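Newsroom > Press Releases > Equipment and Purchasing

Istley Homes to Test Floor Robots in Simulation Before Setting Purchase Budget

Bajwa Robotics will run the trials, and money for the first machines stays on hold until results are in

ISTLEY – Istley Homes, which runs supported apartments for older adults and people with disabilities, will decide how many floor pickup robots to buy after a round of simulated trials carried out by Bajwa Robotics. The trials are under way and are due to finish in August. No purchase order will be signed before then.

The robots under review are low, wheeled machines with one arm. They are meant to pick up small items from the floor and put them in a bin or on a shelf, so that residents who cannot bend safely do not have to ask for help or wait for a staff visit. Istley Homes manages 145 apartments at its Hindmont property and expects that only part of them would ever use the service.

The plan has three stages. The first is simulation only, and is the one now in progress. The second is a lease of six machines for use at Hindmont. The third, if it goes ahead, would bring the fleet to 17 machines, owned outright and shared between floors. Each stage has its own budget line, and money cannot be moved from one to the next without a vote of the board.

"We were asked last year to put a single number in the capital plan for robots, and I did not want to do that," said Geetha Chowdary, head of finance at Istley Homes. "We knew the list price of the machine. We did not know how many apartments one machine could serve in a day, or how much staff time it would take to look after it. Those two things decide the cost far more than the price on the quote."

What the simulation covers

Bajwa Robotics has built living rooms, hallways and bedrooms in its Bilus software, using floor plans supplied by Istley Homes. The rooms are furnished with seating, wall fixtures and items left on the floor. The software changes the position of the items from one run to the next, along with the color of walls and furniture and the point the robot starts from. The robot's control program is the same one that would be installed on the leased machines.

For each run the team records whether the item was found, whether it was picked up, how long the job took and whether a person would have had to step in. The last of these matters most to the budget. Every time a robot stops and needs help, a member of staff has to walk to the apartment, and the cost of that walk is charged to the same department that pays for the robot.

The trials also look at where a machine has trouble getting to an item. Objects close to a wall are harder to approach than objects in the middle of a room, and a large piece of furniture can block the view from some angles. Istley Homes has asked for those cases to be reported separately, so that they do not disappear into an average.

Shahab Yazdani, who leads the project for Bajwa Robotics, said the company would hand over the full run records along with its summary.

"A buyer should be able to open the records and look at the failures," Yazdani said. "If the robot misses something small next to the wall, that is a fact about the robot, and it should be in front of the person signing the order. It may mean they lease fewer machines, or a different arm, or none. We have priced the simulation work as a separate job for that reason. Our fee is the same whatever Istley decides."

How the budget is set up

The simulation stage is paid for from the operating budget and covers software time, room building and reporting. It does not include hardware.

The lease stage would cover the machines, chargers, spare grippers, insurance, staff training and a service contract. Istley Homes has also set aside money for changes to the building, mainly power outlets near the storage rooms and new door strips in places where the old ones are too high for the wheels. Building changes were left out of the first draft of the plan and were added after a walk-through of the Hindmont hallways.

The purchase stage is shown in the capital plan as a range. The low end assumes that one machine can be shared by several apartments on the same floor. The high end assumes heavier use and more time on the charger. Chowdary said the range will be narrowed once the simulation report is in, and again at the end of the lease.

Replacement has been planned for as well. Batteries and gripper pads wear out well before the rest of the machine, and both are listed as yearly costs. Istley Homes has asked suppliers to quote for those parts at fixed prices for the life of the contract. Quotes that leave them out will be sent back.

The whole program, from the start of simulation to a decision on purchase, is expected to take about 14 months. The lease can be ended early with notice, and there is no penalty if the board decides against going on to stage three. 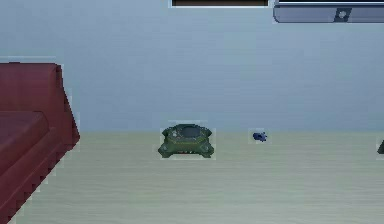
Fiorella Dal Bello asked at the June residents' meeting whether results from a computer model should carry any weight in a spending decision, and said she would want to see the machine manage in a furnished apartment with a person living in it before her rent went toward one. She also asked that the service charge stay the same through the lease stage.

Istley Homes has agreed to the second point. The lease will be paid for from reserves, and the service charge will not change on account of the robots during that stage. On the first point, the simulation report will be used only to decide whether to lease, and how to assign the machines if the lease goes ahead. Any decision to buy will depend on records from occupied apartments at Hindmont.

Residents will be able to opt out at any stage. A robot will enter an apartment only when the resident has asked for it, and video from its camera will not be kept after the job is finished. These terms will be written into the lease and into any later purchase contract.

"Some people want one tomorrow and some people do not want one in the building," said Britt-Marie Bakke, resident services manager at Hindmont. "My job is to make sure the schedule works for both. I have asked for the machines to be stored out of the main hallway – we have enough parked there already."

Next steps

Bajwa Robotics will deliver its report at the end of the trials. Istley Homes will publish a short version for residents, with the cost figures included, and will hold a question session in the Hindmont dining room on a Sunday afternoon so that families can attend. The board will vote on the lease after that session.

Suppliers who wish to quote for chargers, spare parts or building work can ask for the requirements document now. Quotes should list installation, training and yearly service as separate items.

About Istley Homes

Istley Homes is a nonprofit housing provider offering supported apartments and home services. Its largest property is at Hindmont.

About Bajwa Robotics

Bajwa Robotics develops control software and simulation tools for service robots. Its Bilus software is used to test robots in model rooms ahead of a lease or purchase.

Media contact

Fionnuala Brennan, Communications, Istley Homes
Interviews with the project team can be arranged on request.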